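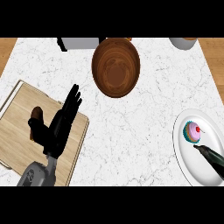

Figure 3. Rendered view of a round wooden bowl on white marble with gray veins.

Research > Working Papers > Household Materials

4. Surface preference and kitchen renovation

4.1 Survey

The survey was mailed in September to 2000 households in Zarkcombe and the neighboring district of Edgate. We received 410 usable replies. Each household was asked which counter surface it had now, which it would choose if cost were no concern, and how long it expected to stay in the home. Replies from rental units were kept in the sample but coded separately, as tenants seldom make these choices themselves.

Stone was the most common first choice in both places. Owners who planned to sell soon were more likely to name marble than owners who planned to stay. The second group more often named wood, and several wrote in the margins that they wanted something they could sand down and oil again.

4.2 Interviews

We then held longer interviews in 11 homes. Sibel Baysal conducted all of them, using the question sheet in Appendix B. People spoke mostly about upkeep – stains from lemon juice, rings left by cups, the cost of resealing. Looks came up later in the talk, often when a second family member joined. Owners of marble counters differed on wear. Two saw etching as damage and had asked the supplier, Sinska, about repolishing. Others said they had stopped noticing it.
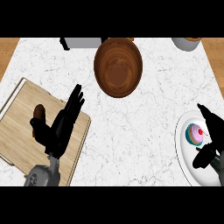
Figure 4. Marble countertop with wood showing past its slanted sides (rendered).

4.3 Limits

The sample leans toward older owners, and Edgate has few homes built after the rail line closed. Stated choice is also a weak guide to spending. Of the owners who named marble, many had never asked for a price. We did not correct for this, and the figures in Table 2 should be read as preference only.

Related papers
Yazıcı: Tile Use in Small Kitchens
Resealing Costs for Natural Stone
Tenants and Home Repair in Zarkcombe

Last updated January 22, 2022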